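Mensah Mill Open Day

I'd been meaning to get out to the Mensah veneer mill for years, and this April I finally did it. They open the doors one Wednesday a year, it's free, and you get a cookie. My brother-in-law Jaxon Nguyen drove, which meant we were early for once and had to sit in the parking lot listening to his podcast about bridges.

The log yard

The tour starts outside, and it's loud! There's a sprinkler running over the log piles all day long so the wood doesn't dry and split before they get to it. Our guide had been at the mill 17 years and could tell you what was wrong with a log from across the yard. Bring boots. I wore sneakers and squelched through the rest of the visit.

From there the logs go into the hot vats, where they cook for days until they're soft enough to cut. It smells like tea, or maybe a wet barn, depending on who you ask (Jaxon said barn).

The slicer

I could have stood at the slicer all afternoon. The big log half goes up and down against the blade and a sheet drops off every time, thin enough to bend around your arm. They keep the sheets in order as they come off, so a furniture maker can lay neighbors side by side and match them up. Cut it flat across and you get those tall arches people call cathedrals, with straighter stripes out toward the sides. I've eaten breakfast on that pattern my whole life and never once wondered where it came from.

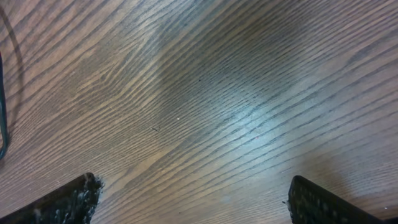

The shop and the cookie

You end up in the showroom, naturally. Offcut bundles were 4 dollars and I bought two, with no plan at all for either one. There was also a side table by a local outfit called Girard for 84 dollars, and I walked around it several times - still thinking about it, if I'm being truthful.

The tour takes 40 minutes and they don't rush you at the end. Go for the early slot, the later group looked packed. The cookie was oatmeal.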